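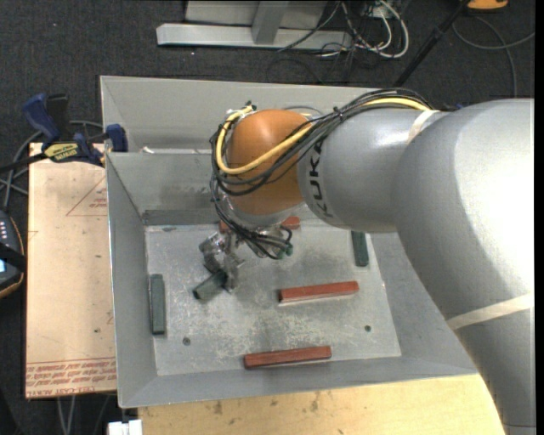
The county finally held its meeting about the old tire yard on Tinley Road, and I went, so I thought I'd write down what was said while I still remember it.

For anyone who lives farther out, the yard closed four years ago and the tires never left. The permit allowed 3000 of them on site. Holger Kvam from the county waste office said the last inspection put the pile well over that, but he didn't have the number with him. He was asked twice and said he would send it out.

The main subject was fire access. Enda Kinsella, who used to be a captain at the Rustad station, said the gap between the pile and the back fence should be wide enough for a truck and right now you can't get a wheelbarrow through it. The nearest hydrant is on the far side of the road, and a hose across it would close the only way out for the houses on the creek side. I live in one of those houses. I had not thought about that before.

The owner is a company called Karkon. They sent a lawyer, Liviu Bratu, who said a hauler has been hired and the first loads should go in November. Someone wanted to know what happens if they don't. He said there was a signed contract. The contract was not handed out.

Right now the fine is $399 a month. I don't know what it costs to haul tires, but I paid $20 just to drop off four of them at the transfer station last spring, so I can see why a company might choose the fine.

Kvam said the county can clear a lane along the fence itself and bill Karkon for it, and that his office is looking into that. He didn't give a date. My neighbor Teodoro asked about runoff into the creek if the pile ever did burn, and the answer was that the state handles water. That seemed to annoy most of the room - it annoyed me too.

I walked past on Sunday morning and it looked the same as always. The gate was chained and the weeds are up over the bottom row now. If you want to send a comment, the county office takes them by mail or at the front desk, and they want your street address on it. Mine is going in this week.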